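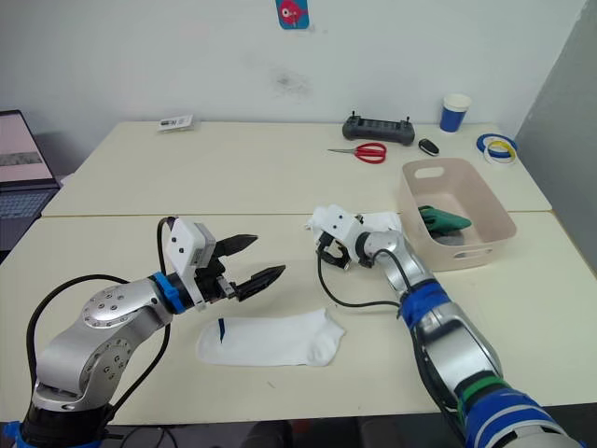

Hatsue Chiba's first comment on the planner was that it was too polite. Her arms would stop, wait for each other, stop again, and a fold that should have been one motion came out as five. She was running the September build of Tronuvton, and I saw the same thing on mine until I found the setting for it.

Tronuvton is a motion planner and task editor for two-arm setups, made by Sevo. I have used it on small laundry tasks: socks, hand cloths, putting things in a basket. This review covers the software only.

Installation

The installer took 50 minutes, most of it downloads. It found both arms without trouble. It did not find the wrist cameras until I edited the device list by hand, and the manual has the two fields in the wrong order. Put the serial number first.

Planning

The two-arm planner is the reason to buy this. You mark a shared zone on the table and it works out who goes in when. By default only one arm is allowed in the zone at a time, and that is what Hatsue ran into. The setting is called "zone overlap" and it is under Safety, not under Planning. With overlap on and the clearance set to 85 mm, the arms move together and the stops go away. I would not go lower with cables hanging off the wrists. The planner knows the shape of the arms but has no model of a loose cable, and you have to draw a keep-out box for it yourself.

Perception

This part is weaker. The cloth module is good at finding a grasp point on a flat sock and poor at anything crumpled. I ran 126 pick attempts, all with white items on a light table, and 84 of them ended with the item held. Misses were mostly grasps that closed a little above the fabric. Raising the contrast in the depth filter helped some. Brudodex handles crumpled cloth better in my experience, but its planner treats the arms as two separate robots.

Tooling

The log viewer is very good. You can scrub through a run and see the plan, the joint positions and both wrist views on one timeline. Hubert Prantl wrote a plug-in that exports these logs to the Kawaguchi format – it works, but it drops the gripper force channel.

The task editor saves only when you tell it to. I lost an afternoon of waypoints that way.

I am keeping Tronuvton for planning and will use something else for cloth detection until the next release.

Reviewed 10 October 2021, on the single-seat license.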